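Two-arm robot: what else goes in the budget?

Posted by Judstead on 1 February 2018

Our group wants a two-arm robot for kitchen work, mostly picking things up off a counter and setting them down again. Before we buy, we plan to run the jobs in simulation. The counter in our model has a blender, a plate, a mug and what looks like a sponge on it. 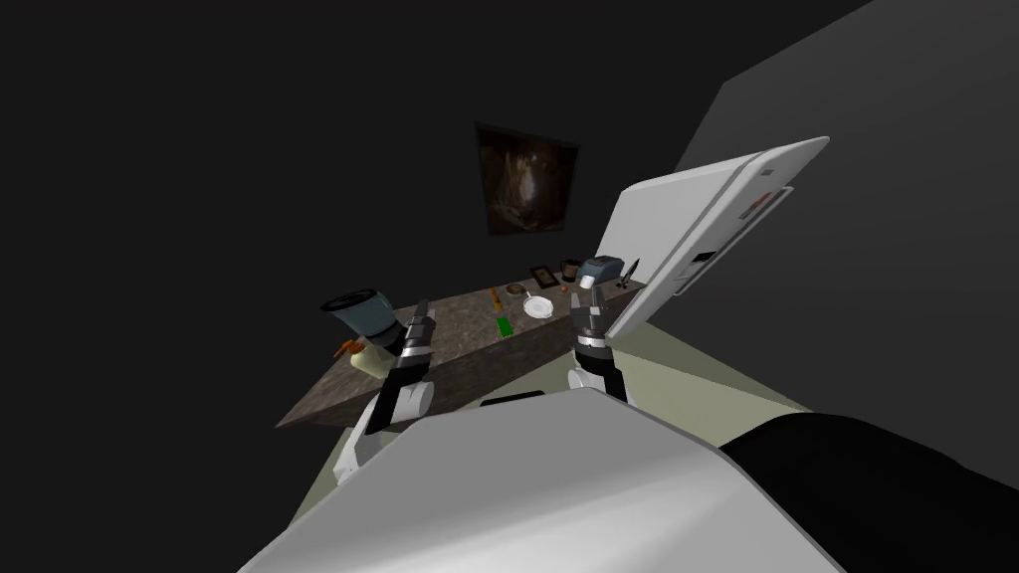

We have 2,000 dollars left for everything apart from the robot itself. Is that enough for spare finger pads, a stop button and a computer to run the model? The order has to be in by December.

Bouchard

It depends on the computer. If you already own one with a decent graphics card, you're fine. Finger pads wear out, so buy two sets. I would hold back 400 for shipping and cables. Ours came with cables too short to reach the wall outlet and we lost nearly 20 days waiting on new ones.

Check reach too. Put the robot where it would stand in the real room and see what each arm can get to along the full length of the counter.
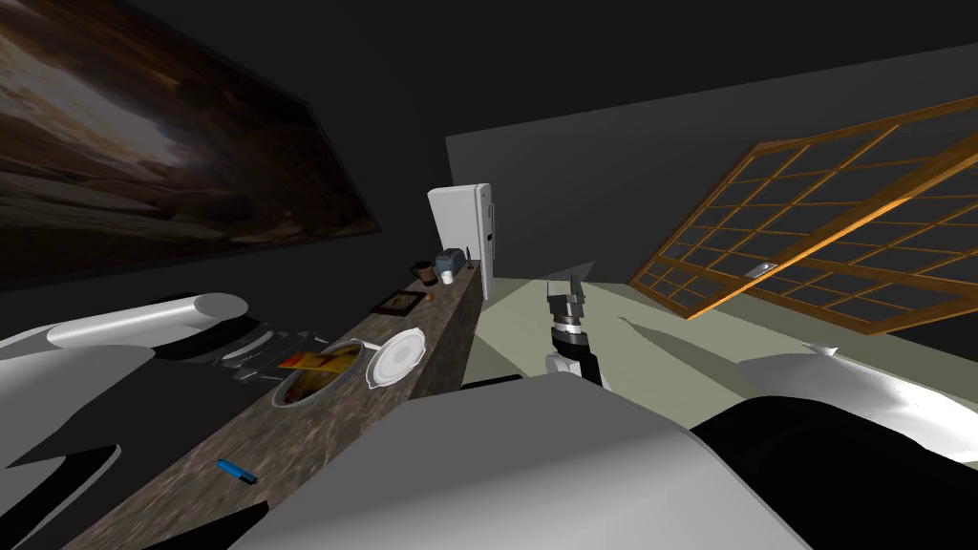

Dinduvine wrote that the service plan should be priced first, before pads or cables. Some sellers won't send parts without one. Ask for the yearly price in writing.

Ramomcombe

Get a used computer. Works fine for us.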